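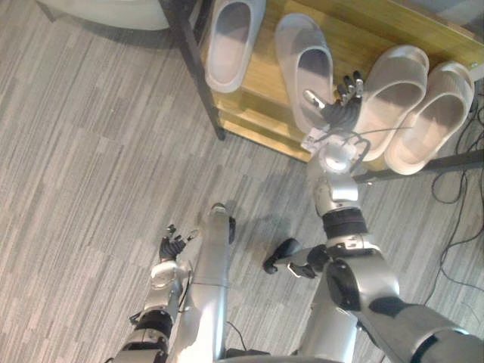
Quansah support wrote back at 7 this morning to say the right hand was "within tolerance" and could we please confirm the slippers were not a factor. Ticket stays open, then.

Ticket 361 -- right hand closes late on slipper pickup
Project: Clista (shared workshop, back bay)
Status: open, reopened, sulking
Priority: whatever is one below the kettle

Original report
Clista is meant to take a slipper off the shoe shelf, turn, and put it on the carpet. The left hand does this. The right hand arrives over the slipper, thinks about its life, and closes once the arm has already started to lift. Result: an arm carrying nothing, very carefully, to exactly the right spot.

Tried so far

1. Restarted everything. No change, but we all felt better.

2. Swapped the left and right command channels in Stulisix. The fault stayed with the right hand, so it isn't the planner. Swapped them back. Forgot to swap the labels back. Lost an evening to that, and it is not going in the summary for Quansah.

3. Reseated the connectors at the right wrist. One felt a bit soft going in. Ran 25 pickups afterward and the first few were lovely, then the delay crept back in. I had already told people it was fixed.

4. Slowed the lift. This works in the sense that the hand now closes before the arm leaves. It also means a single slipper takes long enough to make a sandwich. Reverted.

5. Changed the grasp so the fingers come in from the heel end. Looks more dignified. Same delay.

Reply from Detent forum, pasted here so it doesn't get lost
"Check your finger controller's logging. Ours was writing every position to the card and choking once the file got big. Turn it off or cap it."

6. Checked the logging. It was on, at the most talkative setting, on the right hand only. No idea when that happened, though the settings file was last saved in June and I was the one saving things in June. Capped the log at 2,000 lines and cleared the old one.

7. Reran the pickup with the cap in place. Closes on time at full speed. Left it going through lunch and it was still closing on time when I got back, colour me suspicious.

Still to do
-- Look at that soft connector properly. It may be innocent, but I don't like its attitude.
-- Tidy the cables beside the shelf before somebody's foot becomes part of the test.
-- Put the same log cap on the left hand so the two of them stop being special.
-- Answer Quansah. The slippers are grey slip-ons, all the same shape, and the left hand has no quarrel with them.

Keeping this open until it behaves for a full evening session. If you see the delay again, write down the time and save the log before you restart anything. Yes, that includes me.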